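Home Talks Notes Archive Contact

Speaker notes: Work surfaces for small parts
Arnisville evening series, second talk
Viera Dvořáček

Slide 1. Title

Wait for people to sit down. Thank Melquiades Cervantes for the room and the projector. Say that questions are fine at any point and that the handout has the measurements, so there is no need to write them down.

Slide 2. What the talk covers

Mats, tape, and lids. I set up tables for sorting and handling small parts, and most of the trouble I get called about comes down to those. Tables themselves I will mention only in passing. Lighting is a separate talk, and Tiburcio Carrillo is giving it in the spring.

Slide 3. The Lirkden workroom

Some background. When I started at Lirkden in August we had 43 tables and almost as many ways of covering them. Some had felt, some had rubber, some had nothing. Parts rolled. People put a hand down on a bare table and the part under it skidded off the far side. We were keeping a list of lost pieces, and it had reached 205 entries when I first read it.

Read two or three entries from the list here. The one about the heating vent usually gets a laugh. Move on quickly.

Slide 4. Why a dark mat

Most of what we handle is white or light in color. On a pale wooden top a white piece is hard to find once you look away from it. On charcoal gray you can pick it out from across the room. Black works too, but it shows every speck of dust and people start cleaning it when they should be working.

Matte finish only. A shiny mat throws the ceiling lights back at you. Even a matte one will show some faint streaks of light, and that is fine as long as you can still see the edges of a part.

If somebody asks about black parts: use a light mat. Keep one of each and swap them.

Slide 5. Taping the corners

A mat that creeps is worse than no mat, so it gets fixed down at the corners. My way is two strips at each corner, crossed. A single strip across the corner peels from one end after a few days of sleeves brushing over it. With a cross, each strip holds the other.
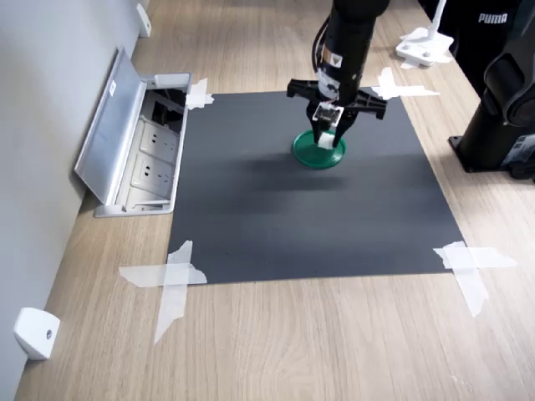

Let the strips run long. You want plenty of tape on the wood, past the edge of the mat, and it does not matter if the crosses come out different sizes. Getsemaní Arriaga used to trim hers square and they looked very neat, and she redid them every other week.

Use translucent tape if you can get it. Colored tape becomes one more thing to look at, and a white tape next to a white part is asking for trouble. Test it on the underside of the table first. Some finishes lift when the tape comes off. Pull it back low and slow, along the grain.

Check where the power outlets are before you tape. If there is an outlet box near a corner, make that cross smaller and keep the tape off the cover.

Slide 6. Lids as landing spots

Lenuța Enache's idea, give her credit. A round plastic lid with a raised rim, laid on the mat, makes a good place to set a small part down. The rim keeps it from wandering. Green is a good color against gray, and a white block sitting on green is about as easy to see as anything can be.

Do not tape the lid. You will want to move it. Put it toward the back of the mat so the front stays clear for hands and tools.

Cut this part if running late: the lids from Ortuño come in boxes of 220, which is far too many for one room. Offer to give some away. I have a bag of them under the lectern.

Slide 7. Table tops

Light oak, flat, no lip at the front. Long grain is fine under a mat. Wipe the wood with a dry cloth before taping, and let any polish sit overnight or the tape will not hold.

Slide 8. Costs

The whole workroom came to 2,000 dollars, mats and tape together. Enda supplied the mats cut to size. If people want to cut their own, a straightedge and a fresh blade will do it. Cut from the back.

Slide 9. Questions

Usual ones: how long the tape lasts (we change it when an end lifts), whether the mats can be washed (yes, damp cloth, leave them flat to dry), and whether the lids can be stacked. They can, but the rims stick together in warm weather.

Handouts are on the chair by the door. Remind people to sign the sheet for the next talk.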